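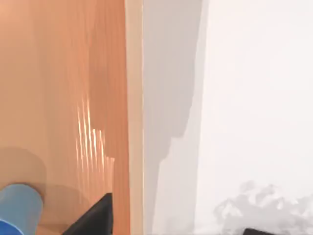
Week 7: Counting what lives in a ditch

Last week we left the Okstead drainage ditches with a species list of 262 and a mild sense of triumph. Today we take some of that away.

A species list tells you who turned up. It says very little about how they are doing. A ditch with one tired water beetle scores the same for beetles as a ditch that is mostly beetle. This is the difference between richness (how many species) and abundance (how many of each), and people who write press releases mix them up all the time.

Evenness

Compare the two sites from the reading. Sutherland pond and the Mundley ditch each gave nine species of snail. At Sutherland the individuals are spread fairly evenly among the nine. At Mundley nearly all of the 2314 snails belong to one species, and the other eight are hanging on by their feet – or foot, snails being what they are. Same richness, very different places. Any diversity index worth using should tell them apart. Work through the Shannon index for both before the lab and bring your arithmetic, including the wrong version.

Sampling effort

The more you look, the more you find. If one team nets for an hour and another nets until lunch, the second ditch will look richer, and somebody will build a theory on it. Plot species found against samples taken. If the curve is still climbing when you stop, you have measured your own patience.

Rarefaction is the usual fix: cut the bigger sample down to the size of the smaller one, on paper, and compare again. It feels like throwing away data. You will get over it.

Baselines

"Declining since when?" is a fair question and a rude one. The Vunditz records start after the marsh was drained, so a return to the earliest Vunditz numbers would be a return to a drained marsh. Keep this in mind when you read the word "recovery" in the second paper.

For Wednesday

Read both papers, methods sections too. Boots are required for the lab. Sneakers have been tried.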